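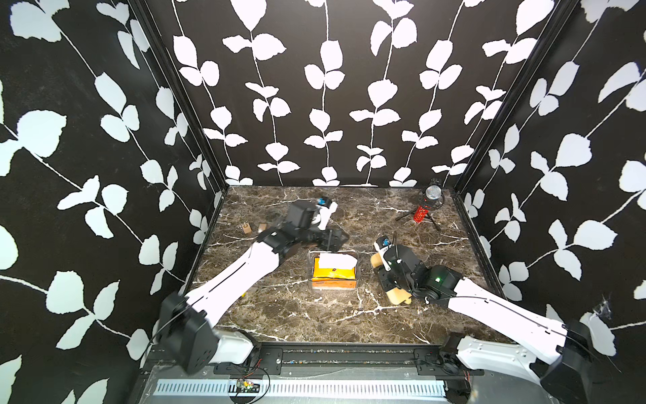

Ticket 746
Subject: Two-arm pick task stalls with error 1004, wrist camera picture smeared
Opened by: Natália Paiva, Bistdale robotics club
Product: Caltora student arms, pair, running Prono 5
Status: Resolved

Natália Paiva wrote, 4:10 pm:

Hello lovely support people, and thanks in advance for reading what is going to be a longish message. I look after the after-school robotics club at Bistdale, and my Year 10s are working up a two-arm tidying task for the Urquhart challenge in June. The idea is that each arm picks up small things from its own side of the floor and brings them over to the clear container in the middle, without either arm barging into the other one. They've done all the programming themselves and I'm very proud of them, so I'd love to get this sorted before they lose heart!

What happens is this. The right arm goes down to the curved wooden piece quite happily and closes on it. The left arm lifts, swings in towards the back, starts its search for the next item, and then the whole program halts with error 1004, "target lost". Sometimes it manages a full run first, sometimes it stops on the very first search. Both arms hold position when it stops, they don't droop or twitch, and if we press resume it carries on as though nothing had happened until the next time.

We've already tried restarting Prono, swapping the two wrist camera cables over, and recalibrating both arms with the printed card (twice, as we did it upside down the first time). The error didn't follow the cable. One of the students noticed that the still saved at the moment of the halt looks smeary, so I'm attaching one in case it means something to you.
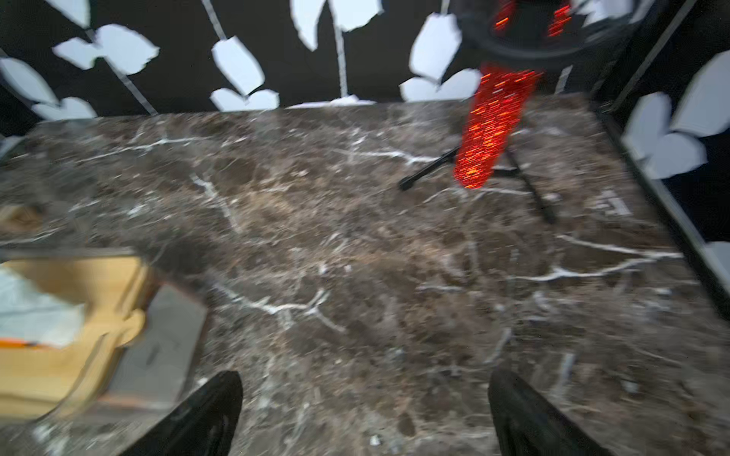
Attachment 1: wrist camera still, gripper open, stand at upper right.

I should mention that the room is on the dim side in the afternoons and that we can't do a great deal about it, although I can bring a desk lamp from home if that's any use.

Warmly,
Natália

Caltora support wrote, 4:52 pm:

Hi Natália,

Thank you for such a thorough write-up, and please tell the students that checking the still was exactly the right move. You can see the white veins in the marble are smeared in it, and the leaves on the wall behind have gone soft as well. When everything in the picture is blurred like that we look at shutter time and arm speed first, well before we'd suspect a faulty camera.

Could you please open the camera page in Prono and tell me two things for each wrist camera: whether exposure is set to Auto or Fixed, and what search speed the students are using? In dim light the Auto setting holds the shutter open longer, and if the arm is still travelling when the picture is taken, the finder can't match the item and gives you 1004.

The other thing I noticed is the bright red on the tripod stand. It comes up as very strong streaks from the wrist, and I wonder whether the finder is being drawn to it. Does it need to be on the floor for the challenge?

Natália Paiva wrote, 5:20 pm:

Both cameras are on Auto, and the search speed is "Fast" – I asked who had chosen Fast and got a lot of very innocent faces. The red one is the glittery microphone, which is part of the course the students laid out, so they'd like to keep it there if we possibly can. They placed it in the back right corner specifically so the arms would have something tall to avoid, and they'd be sad to see it go.

Caltora support wrote, 5:34 pm:

No need to lose the microphone! Please try the steps below in this order, and run the program a few times after each one so we know which change did the work.

1. Set the search speed to Slow on both arms. Leave the carry speed as it is.
2. In the search routine, add a settle pause of 2 seconds between the end of the move and the picture.
3. Bring in your desk lamp and aim it at the floor from the front, then change exposure from Auto to Fixed and redo the camera calibration.
4. Draw an ignore zone over the back right corner in the finder map, covering the stand's legs as well as the microphone. The ignore zone only affects the finder, so the students will still need their own keep-out area for the arms.

If 1004 comes back after all four, send me the run log along with another still.

Natália Paiva wrote, next session, 4:45 pm:

Good news from Bistdale! Slow search on its own helped but we still had a halt. With the settle pause added we got through the whole afternoon without seeing 1004, and the saved stills are much crisper. We did the lamp and the ignore zone too, mainly as the students were enjoying themselves by then. They've asked me to say thank you, and to ask whether the pause can be made shorter later on, as the challenge is timed.

Caltora support wrote, 5:05 pm:

Wonderful to hear, and well done to all of them. Yes, by all means shorten the pause. Go down a little at a time and keep an eye on the stills, and when the veins in the floor start to smear again, step back up to the last value that looked sharp. I'll mark this one as resolved, but replying here will reopen it. Best of luck at Urquhart.

Related tickets
Prono 5: camera page shows left and right swapped
Error 1004 after moving arms to a different room
How to draw a keep-out area for two arms
Calibration card not recognised
Saving run logs to a USB stick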